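3. Data collection

3.1 Equipment

All demonstrations were recorded with a hand-held gripper carrying a wrist camera, referred to in this report as the Galon unit. The operator closes the fingers with a trigger, and the jaw opening is logged alongside the video. No robot arm was used at this stage. The arm, Aten, was only brought in for the tests in section 5.

3.2 Procedure

Each demonstration covered one pick and place of a small part on a table. Wumpini Laryea and I took turns as operator and changed over after every 32 recordings, so that neither person's way of moving would dominate the set. The part was placed by the person who was not holding the gripper.

Every recording had to begin with the jaws fully open and held still for two seconds over a clear patch of table. The start frame serves two purposes. It gives the processing script a reference for the maximum jaw opening, and it gives the policy a common starting state. The lamp stayed in one position for a whole block and was moved between blocks, which changes where shadows fall. We did not try to remove shadows. Aten would cast its own, and a policy trained only under even light had already failed in the pilot. 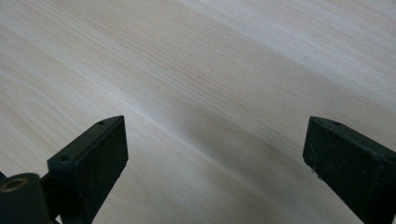 3.3 Filtering

We recorded 478 demonstrations in total. Of these, 103 were rejected by the script, mostly for a start pose with the jaws partly closed or for a break in the tracking. The tracking breaks were more common over bare table than over the patterned mat. Plain wood grain offers few stable features when the camera is close to it, and the position estimate tends to drift along the direction of the grain. Fiifi Aidoo suggested starting further from the surface, and this reduced the number of breaks in the later blocks.

The remaining recordings were checked by eye. A further 75 were removed because the part slipped or the operator paused for too long before closing. This left 300 for training.

3.4 Known limits

The set has two weaknesses. Both operators are right-handed, and approaches from the left are under-represented. The finger pads were also not cleaned on a fixed schedule, so grip may have varied between blocks – we have no measurement of this.

Labels were stored in the Ferel format with one file per demonstration. The split into training and validation sets was made by block, as neighbouring recordings share the same lamp position.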